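Kitchen sort-out: what goes where

The shared kitchen at Steddale reopens to members in November, and before then every drawer and shelf is being emptied, washed and put back in a fixed order. Mounir Ashour is running the work and has asked us to print the plan so that people know where to find things when they return.

The kitchen has 16 drawers and five open shelves. Over the years most of them have filled up with whatever was left on the drainer. Mounir's first pass through the drawers by the stove produced three potato peelers, a bag of birthday candles and a garlic press with no handle. Anything broken has been thrown out. Anything usable but not needed has gone in a crate by the back door, and members may take from it until the end of the month.

The new order

Drawers are now grouped by job. Cutting boards and knives are next to the sink. Spoons, spatulas and whisks are beside the stove. Measuring cups, scales and baking paper are under the long counter, where most of the bread making is done. Cleaning tools have moved out of the drawers altogether and hang inside the tall cupboard.

Labels will go on the drawer fronts once the paint is dry. Until then there is a handwritten list taped to the refrigerator.

Wooden tools

Wooden spoons, spatulas and boards must be washed by hand. Several boards from the Bokelton kitchen came to us split down the middle after going through the dishwasher, and we would like the rest to last. Wash them in warm soapy water, rinse, and stand them on edge until they are fully dry. Do not leave them flat on the counter overnight.

Boards will be oiled twice a year. If one looks gray or feels rough before then, leave it on the bottom shelf and it will be seen to.

Laying things out

Before a drawer is refilled, its contents are spread out on a covered table so that duplicates can be spotted. Brown paper works well for this and can be rolled up with the crumbs inside. Marking it off in squares with colored tape keeps one group of tools away from the next. Food things and cleaning things get separate squares.
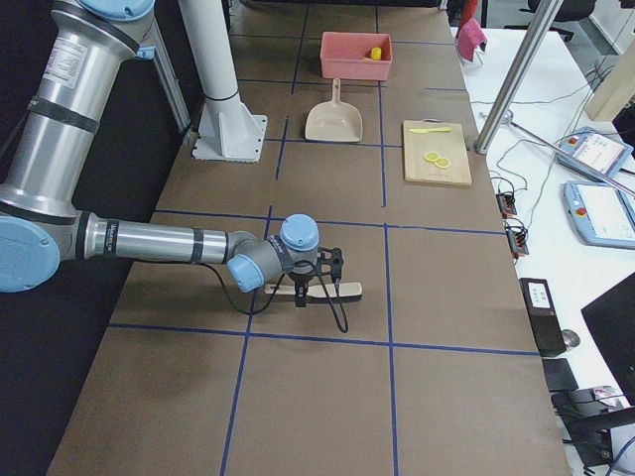 Still needed

We are short of the following:

Two large cutting boards, wood or plastic
A bread knife
Plastic bins for the open shelves, any color, no lids
A dustpan with a brush that fits it
Clean jars, up to 40, for dry goods

Please leave items on the bench inside the side entrance. Glass should be wrapped.

Help with washing up is wanted in the evenings from 5 p.m. Each session lasts 30 minutes or so longer if the shelves are being done as well. Bring an apron and a dish towel. Names go on the sheet by the door.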